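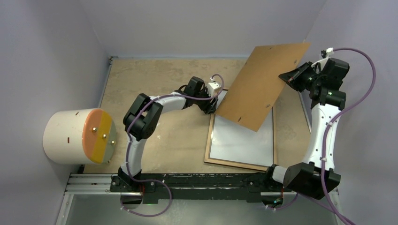 Section 3 of the Drolska bench guide covers cable routing and the first two-arm handling test. Do it after both arms are bolted down and each one has been homed separately. The guide assumes the usual layout for this build, with both arms on one black base rail, the aluminum extrusion in front of it, and a plywood work surface with walls on the left, right and back. For the handling test you need a thin fiberboard panel with small holes in it and a framed whiteboard laid flat on the plywood. The panel gets held at a tilt over the board, so the gripper has to keep hold of it by one edge.

Posted in: Workshop Builds > Arms & Grippers

3.1 Routing the gripper cables

1. Switch off power to both arms at the supply. Do not rely on the software stop.
2. Plug the cable in at the gripper end first.
3. Leave a loose loop above the gripper. It should be big enough for the wrist to turn to both limits without pulling.
4. On the left arm, run the cable back along the white links and past the elbow, then let it drop toward the base.
5. On the right arm, let the cable arc out toward the wall and come down beside the link.
6. Move each arm by hand through its full reach and watch the elbow. If the cable gets near the joint, lengthen the loop.

CAUTION: Do not zip-tie the cable tight across an elbow. We lost 2 cables that way before the Amska spares came.

3.2 Handling test

1. Lay the whiteboard flat on the plywood. It does not need to be square to the walls.
2. Power up the right arm and wait for the indicator light on the gripper assembly to turn green.
3. Load the Botside profile named "panel edge" and set the speed to 9.
4. Close the gripper on one edge of the panel.
5. Raise the panel until it clears the board, then tilt it.
6. Hold for 60 seconds. Check that the edge has not crept in the fingers.
7. Bring the left arm in slowly toward the near corner of the board and stop short of contact.
8. Lower the panel, open the gripper and park both arms.

Note: If the panel slips, raise the grip force one step and repeat from step 4. After 3 tries, clean the finger pads – dust from the fiberboard builds up fast.

CAUTION: Keep hands outside the walls while either arm is powered.

Previous | Contents | Next: Saving Positions | Print

Comments (3)

benchrat: Speed 9 was too quick for my Overgaard fingers. Worked fine at 3.

tk_loops: Can step 7 be skipped if I only have the right arm running so far?

Site editor: Yes, skip it and come back when the left one is homed.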